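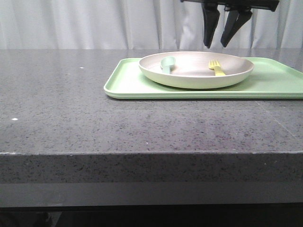
Gestão de Organizações Comunitárias
Apontamentos da aula 6: pequenos subsídios e donativos de proximidade

1. Onde ficámos

Na aula anterior vimos as quotas, essa receita que toda a gente aprova em assembleia e metade paga em maio. Hoje tratamos do dinheiro que vem de fora: subsídios locais, campanhas em lojas e donativos avulsos. Quem faltou deve ler o capítulo 4 da sebenta antes de tentar perceber o quadro da secção 3.

2. Três origens, três temperamentos

Subsídio de entidade pública. Tem regulamento, prazo e formulário. O formulário pede a «missão» em 432 caracteres, com espaços, e o sistema corta o resto sem avisar. Convém escrever a missão fora da plataforma e contar antes de colar.

Campanha comercial. Uma loja cede parte das vendas ou convida os clientes a votar numa causa. O dinheiro chega tarde e em parcelas pouco redondas. A loja quer uma fotografia com um cheque gigante, que nenhum banco aceita.

Donativo particular. Rápido, simpático e mal documentado. O envelope com «para as crianças» escrito a lápis é um pesadelo contabilístico: que crianças, que atividade, que ano?

3. Caso de estudo: o grupo de brincadeiras Kukstead

O Kukstead funciona duas manhãs por semana numa sala alugada. Recebe bebés e crianças até aos quatro anos, acompanhados por um adulto. Os números do último exercício, em euros:

Campanha nas lojas Tevent: 2.204
Rifas de Natal: 517
Venda de bolos: 86
Total: 2.807

Repare-se na venda de bolos. Ocupou onze pessoas durante uma tarde inteira e rendeu 86 euros, sem descontar a farinha, que cada um pagou do seu bolso e ninguém registou. Como convívio, foi um êxito. Como financiamento, teria saído mais barato cada um dar oito euros e ficar em casa.

A campanha Tevent representa quase 79% do total. É a concentração de receita de que falámos na aula 3. Se a cadeia mudar de critérios, o Kukstead tem de cortar uma das manhãs, e a ata da direção limita-se a dizer que «se espera a continuidade do apoio». Esperar não é uma rubrica orçamental, embora apareça em muitos orçamentos.

4. Receita consignada e receita livre

Consignada: só pode ser gasta no fim indicado por quem deu. Livre: paga a luz.

A Fundação Khan, no edital que distribuí, financia brinquedos e livros mas exclui rendas, seguros e «despesas correntes de qualquer natureza». Uma associação pode assim acabar com um escorrega novo e sem sala onde o pôr. Ao ler um edital, comecem pelas exclusões, que costumam vir no anexo II, em letra menor.

5. Depois de receber

Agradecer por escrito no prazo de duas semanas. Passar recibo. Abrir uma linha própria na folha de contas (quem usa o modelo Zodau já a tem, na segunda folha, escondida atrás de um separador cinzento). Guardar faturas, incluindo as de valor ridículo, pois são essas que o financiador pede.

O relatório final deve dizer o que se fez. Frases como «o projeto teve um impacto transformador na comunidade» valem zero na avaliação desta cadeira. Digam quantas sessões houve e quanto custou cada uma.

6. Trabalho para entregar

Em grupos de três, redijam uma candidatura do Kukstead ao edital Khan, máximo de duas páginas, com orçamento anexo. Indiquem que despesas ficam de fora e como seriam pagas. Entrega até 29/10/26, na plataforma. A desculpa da plataforma em baixo já foi usada no ano passado, com captura de ecrã e tudo.

Leitura para a próxima aula: capítulo 5, exceto o ponto sobre patrocínios desportivos.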